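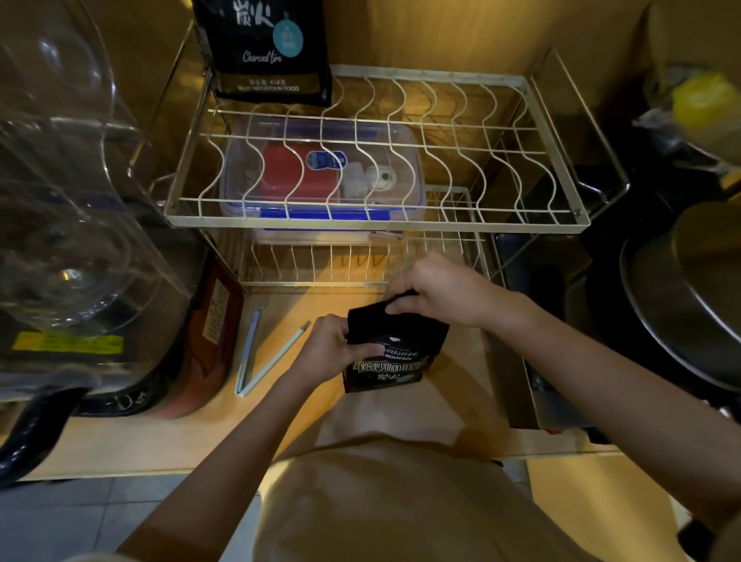 A bag of roasted coffee beans at the kitchen counter.

I spent a morning in May in the public seats of a civil appeal court, and I'd urge anyone with a free day to do the same. It was wonderful!

The case was a tenancy row between Hui-mei Fung and her former landlord, a firm called Westeo. The bundle ran to 195 pages, and the whole thing seemed to hang on 2 of them (a notice and the letter that came with it). Her barrister, Hashini Abeysekara, spent the first hour on a single sentence of the original ruling. I expected to be bored stiff. By eleven I was leaning forward like everyone else, all 15 of us, trying to work out whether "received" meant posted or opened.

Appeals get written up as drama or left out of the news altogether, and both sell them short. What I saw was three judges asking plain, sharp questions and changing their minds out loud, which you hardly ever see people in power do. Schools should bring their sixth forms. Courts should put the day's list somewhere you can find it, with a paragraph on what each case is about.

Judgment was reserved, so I'm going back to hear it.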